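Inicio | Música | Entrevistas | Agenda | Contacto

Ji-hoon Koo: «La voz se graba en seco y se decide después»

Entrevistas · 28/02/2023 · 30 compartidos · 5 comentarios

El cantante y productor Ji-hoon Koo publicó en enero «Gunora», su segundo álbum, con el sello Clurero. Lo grabó en el estudio Surix, en una sala de techo bajo que antes había descartado dos veces. La conversación se centró en el proceso de grabación, tema que prefiere a cualquier otro.

Koo empezó como corista de sesión y durante cuatro temporadas formó parte del grupo Geum, del que salió al terminar su contrato. De aquella etapa conserva el método de trabajo. «En un grupo vocal la afinación se negocia. Si cantas perfecto y los demás van un poco bajos, el que suena mal eres tú», explica. En solitario mantiene la costumbre de registrar primero las armonías y dejar la voz principal para el final.

Para «Gunora» hizo 80 tomas vocales repartidas entre nueve canciones. La mayoría se descartó el mismo día. «Escucho tres veces. Si a la tercera sigo prestando atención a la respiración, la toma no sirve», dice. Las voces se grabaron sin reverberación en los auriculares y con una compresión ligera a la entrada. Todo el tratamiento espacial se añadió en mezcla. «La voz se graba en seco y se decide después. Con reverberación en los cascos alargo las vocales y llego tarde a las consonantes.»

El filtro de graves lo fijó en 80 Hz para todas las pistas de voz, salvo en la balada que cierra el disco, donde lo retiró por completo. Preguntado por esa excepción, responde que el registro grave de la segunda estrofa perdía cuerpo y que el ruido de la sala era tolerable. En el corte inicial se oye, de hecho, el aire acondicionado durante los dos primeros compases. Se dejó así.

La preparación física ocupa menos espacio del que se le atribuye. Calienta 30 minutos antes de cada sesión, con ejercicios de semioclusión y escalas descendentes, y no canta más de 50 minutos seguidos. «Pasado ese tiempo sube la laringe y empiezo a compensar con volumen. En la forma de onda se ve antes de que se oiga.»

Sobre su contrato con Clurero es más parco. Confirma que cubre dos discos y que conserva los derechos editoriales de las composiciones. No da cifras de anticipo. «Leí el contrato con una abogada y cambiamos la cláusula de los másteres. El resto era estándar.»

El concierto de presentación se hizo en una sala de 588 localidades, con tres músicos y sin pistas de voz pregrabadas. Koo reconoce que dos temas bajaron medio tono respecto al disco. «En estudio puedo repetir el agudo. En directo va en el puesto once del repertorio, después de una hora de cantar. Bajarlo es lo razonable.»

Ahora trabaja en arreglos para voz y cuarteto de cuerda. Tiene cuatro maquetas terminadas y no ha decidido si formarán parte del próximo álbum o de una edición aparte. Falta resolver la microfonía del violonchelo, que en las pruebas enmascaraba la voz en la zona media. 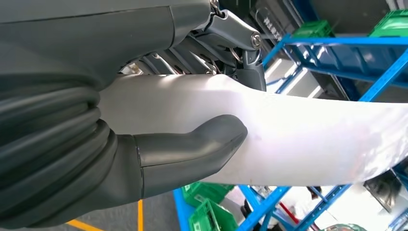 Mano robótica de color gris oscuro con un objeto cilíndrico blanco.

Contacto | Aviso legal | Todos los derechos reservados | Volver arriba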